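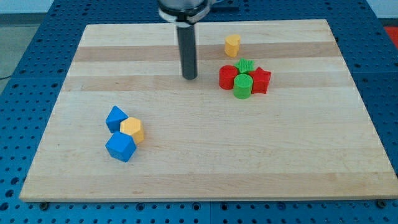 2020年10月4日　くもり、夕方から小雨

朝、洗濯物を部屋干しにしてから出た。タオルを干しながら、この作業を機械にやらせるなら何がいるかを考えた。最近は家事をするたびに同じことを考えている。濡れたタオルは持ち上げるまで角がどこにあるかわからない。持ち上げても、重なっているのが同じタオルの端なのか別のタオルなのか、指で探らないとわからない。自分の手はそれを何も考えずにやっている。

作業場に着いたのは十時過ぎ。レアンドロ・ダサが先に来ていて、昨日の記録を見直していた。挨拶のあと、ケンデッティからのメールの話になった。部品の仕分けを夜間に任せたいという例の件で、先方の質問は七月のときと変わらない。「今の段階で、人がついていなくても動きますか」。レアンドロは「動くが、止まる」と返事を書きかけて消した。正しい答えだと思うが、先方の役には立たない。

台の上は相変わらず積み木である。赤と緑の塊と、青と黄色の塊が板の上で離れていて、黄色いハートがひとつだけ外れている。言葉で「青い三角を黄色い六角のほうへ」などと頼んで、腕が先端で押して動かす。つかまない。押すだけだ。家に帰って人に説明すると、たいてい「押すだけ？」と聞き返される。押すだけである。

押すだけでも面倒は多い。丸い面を押すと、中心から少しずれただけで回りながら横へ逃げる。星形は角に当たるか、へこみに当たるかで進む向きが変わる。ブロックどうしがくっついていると、ひとつを押したつもりで隣も動く。くっついたものをばらすには、狙ったものと反対側に回り込んで、間に入る隙間を探さなければならない。隙間がないときは、いったん全体を押して崩すしかない。人間なら指で一個つまんで終わりだ。

午前中はその「崩す」をやった。塊の中から緑の円柱だけを手前の空いたところへ出す、という頼み方である。最初の数回は隣の赤い円柱も一緒についてきた。そのうち、赤い星の側からまわって押すようになり、うまく離れることが増えた。ただ、離れたあとで止まらずにもう一押しして、行きすぎることがある。人間の子供ならここで「できた」と言って手を引っこめる。機械は、終わったかどうかの判断がいちばん下手だと思う。これは前から思っているが、今日もそう思った。

通しの記録は昼の時点で1,666回分になった。そのうち条件が今のものと同じなのは614回で、残りは設定を変える前のものだから、一緒にして成功率を出しても意味がない。レアンドロは全部足した数字をケンデッティに見せたがらない。私も同じ意見だが、先方は大きいほうの数字を聞きたがるだろう。

昼は近くの定食屋で焼き魚。隣の席の人が、掃除ロボットが玄関の段差から落ちて裏返っていた話をしていた。それでもないよりはいいと言っていた。あの感覚は大事かもしれない。家の床がだいたいきれいになるなら、たまに裏返っていても許される。工場の仕分けでは、一晩に一度裏返ったら朝まで止まったままになる。同じ失敗でも値段が違う。

食べ終わってから、食器を下げる店の人の手を見ていた。茶碗を重ね、箸を横に渡し、残った汁物を先に別の椀に移し、最後に片手で台を拭く。二十秒もかかっていない。あれを機械にやらせるとしたら、まず何が載っているかを見分け、重ねてよいものと悪いものを分け、汁の入ったものは傾けないように持ち、拭くときは力を加減する。どの部分も単独なら動画で見たことがある。続けてやるのを見たことはない。続けてやるとどこかで失敗するからだと思う。一つの動作が百回に九十五回うまくいくとして、十個続ければ半分近くはどこかでつまずく計算になる。

午後、ウォーンクームの人とオンラインで打ち合わせ。向こうは介護施設で洗濯物をたたむ機械を試している。タオルは同じ大きさのものだけなら何とかなるそうだ。寝間着は無理で、袖が裏返っていると職員が直してから機械に入れる。直す時間とたたむ時間がほとんど変わらないので、職員は結局自分でたたんでしまう。機械はタオル専用になり、それでも夜勤の人は助かっていると言っていた。こちらの積み木の話もした。向こうは笑わなかった。たたむ機械の前の段階で、山になった布から一枚だけ取り出すところが一番失敗するから、塊を崩す話は他人事ではないらしい。

話の途中でヤクベリという名前が出た。食洗機への出し入れを売りにしている会社で、試作機が2台、社員食堂に置かれているという。皿の形を三種類に決めて、置く場所にも印をつけているそうだ。そこまで決めれば動く、という話で、悪い話ではない。ただ、うちの台所には形のそろった皿がほとんどない。同じ柄の小皿も一枚欠けていて、その分だけ別の店で買ったのを混ぜている。

打ち合わせのあと、もう一度台に戻って今度は青と黄色のほうをやった。青い大きいのを右へ寄せてくれ、という頼み方。大きいぶん押しやすいかと思ったが、三角が角に引っかかって一緒に回る。そのあと頼み方を変えて「三角をどかしてから青い大きいのを右へ」と言ったら、順番どおりにやろうとした。うまくいかないときもあったが、順番を守ろうとしているのは動きでわかる。これは去年の今ごろにはなかったことで、正直に嬉しかった。レアンドロは横でコーヒーを飲みながら「頼み方が上手になったのはこっちだ」と言った。それもある。どこまでが機械の進歩で、どこからが自分の慣れなのか、記録を見ても分けられない。

途中で言い直しができるのは、使ってみるとかなり楽だ。「もう少し左」「そこで止まって」が通じる。失敗しても横から一言言えばいい。ただしこれは人がついているということだから、ケンデッティの質問への答えにはならない。一人で何台も見て、困ったときだけ口を出す形なら人手は減る。無人ではないが、今の実力に合っている。レアンドロにそう言ったら、返事はその線で書き直すことになった。下書きは私の担当になってしまった。

四時ごろ、ムワイポポの件で電話。これは倉庫のほうの計画で、箱詰めの前に商品の向きをそろえる工程を見てほしいという話。400点まで品目を絞ったというが、絞って400である。形の決まったものはできると答え、袋物はやめたほうがいいと答えた。袋物を除くと何点残るのかは向こうで数えるそうだ。

片づけをしていて、また考えた。積み木を箱に戻すのは自分の手である。一日じゅう機械に積み木を動かさせて、最後に集めて箱に入れるのは人間がやる。レアンドロは床に落ちた紙を拾い、私はカップを洗った。カップは底のほうに茶色い輪が残るので、スポンジを折って指で押しこむようにして洗う。こういう力の入れ方を誰かに教わった覚えはない。

帰りの電車で、家事のうち今の機械に任せられるものを手帳に書き出してみた。

- 床掃除。物が散らかっていなければできる。
- 洗濯そのもの。これはもうずっと前から機械がやっている。
- 食器洗い。中に並べるのは人。
- 同じ大きさのタオルをたたむ。高い機械を置く場所があれば。
- テーブルの上の物を端に寄せる。今日やっていたことに一番近い。ただし倒れて困る物がないとき。

書けなかったもの。干す、靴下をそろえる、冷蔵庫の奥の古いものを捨てる、シーツの角を入れる、風呂の排水口。どれも母が私に小学生のうちにやらせていたものばかりだ。

母には先月の電話でも「ロボットはいつ台所に来るの」と聞かれた。十年と答えたら、前もそう言ったと言われた。たしかに前も言った。次に聞かれたら、寄せるだけなら近いうちに、と答えることにする。何を寄せるのと聞かれそうだが。

駅を出たら雨になっていた。傘は作業場に置いてきた。帰って部屋に入ると、タオルはまだ端のほうが湿っていたので裏返して掛け直した。夕飯は冷凍のうどんに卵と葱。どんぶりと鍋を洗って、排水口の網も換えた。

明日は板の手前の空いているところをもっと使わせる。塊から出したものをそこに並べるところまで続けてやらせて、何個目で崩れるかを見る。記録は今日までの分と分けておくこと。ケンデッティへの下書きは午前中に。傘を持って帰る。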